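Flarncombe stacking cell stoppage

The Flarncombe stacking cell stoppage was a series of grip faults and unplanned halts in a robotic assembly cell operated by Himia at its Flarncombe site. The cell was built to test the handling of thin, flexible and irregular parts, using a toy burger as the workpiece. The faults began in February 2018 and ended with the withdrawal of the cell from unattended running on Thursday, May 24, 2018. The event is often cited within the company as a case of a drifting zero position being mistaken for a worn part.

The workpiece is made up of bun halves, patties, lettuce, cheese and tomato. Parts are held upright in clear holders beside a white tray, and the stack is built on the tray from the bottom bun upwards.
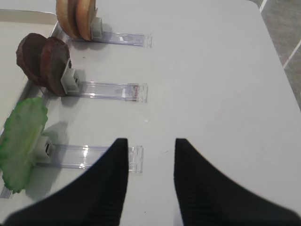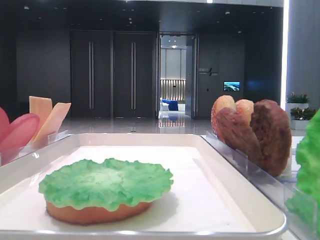
Parts standing in their clear holders, and a stack on the tray with lettuce on the bottom bun.

Jailson Coutinho, in a note added to the site log, disagreed with the usual account of the fault: "The drift was there from the first week. We had the figures and read them as noise. Calling it a sudden failure in May lets the rest of us off too lightly, and it should be put down as a slow one."

The final report adopted this view in part. It kept the May date for the stoppage but moved the start of the fault back to February.

Background

The cell was supplied by Clandusier, which also wrote the motion program. The fingers and the finger drive came from Jayawardena under a separate order. Himia was responsible for the holders, the tray and the acceptance tests. This split was later found to have slowed the inquiry, as each party held only its own records and the logs used different clocks.

A full cycle consisted of picking each part from its holder, carrying it clear of the neighbouring parts, turning it level and releasing it over the tray. The program used a fixed closing width for each kind of part. Grip force was not measured at the fingertips. It was worked out from motor current, and the program treated any current above a set level as proof that a part was held.

Nature of the fault

Three kinds of error were recorded. In the first, two parts standing close together were lifted as a pair. In the second, a part turned between the fingers during the lift and was released at an angle. In the third, the fingers closed on the edge of a holder and the drive tripped on overload. The third was the least common but caused the longest halts, as the arm had to be backed out by hand.

The log for the period contained 3,226 cycles. Of these, 108 ended in a fault of one of the three kinds. The share rose slowly through the spring, and most of the overload trips fell in the last 17 days before the stoppage.

Lettuce gave the greatest number of turned parts. The leaf is thin and its edge is wavy, and a small error in closing width was enough to leave it held at a single point. Paired lifts were mostly of cheese slices and were at first blamed on static charge. Wiping the parts with a damp cloth made no lasting difference.

Cause

The fault was traced to the homing routine of the finger drive. At each start the drive closed the fingers until they met, and took that position as zero. A light build-up of debris on the inner faces caused the fingers to meet slightly early. The stored zero moved with it, and every closing width was then wrong by the same amount. Cleaning the fingers did not cure the fault at once — the zero was only taken again at the next full restart, and the cell was often left powered for days.

Worn finger pads had been suspected earlier. Two sets were changed in April with no clear result. The second change was followed by a restart, after which the cell ran well for a short time, and this was wrongly taken as support for the wear theory.

Safety matters

No injury was reported. The inquiry did, however, record that the arm had been backed out on several occasions with the drive still live. The written method called for power to the arm to be removed and the fingers opened with the manual release. The release was stiff, and staff had fallen into the habit of using the jog control instead, with one hand near the fingers to steady the part.

This was treated as a more serious finding than the grip fault itself. The jog speed was not limited in the service mode as delivered. Clandusier changed the default setting and issued a revised method sheet.

Corrective action

The homing routine was altered so that zero is checked against a fixed gauge block, and a difference beyond the set limit now prevents the cell from starting. Homing is repeated after every 100 cycles. The manual release was replaced with a longer lever. The holders were also respaced, although the report states that this was done for ease of loading and had no bearing on the fault.

Unattended running was resumed after a supervised trial. The current-based check for a held part was kept, against the advice of Jayawardena, and remains an open item in the site register.

See also

Homing (motion control)
Motor current sensing
Service mode
Zero drift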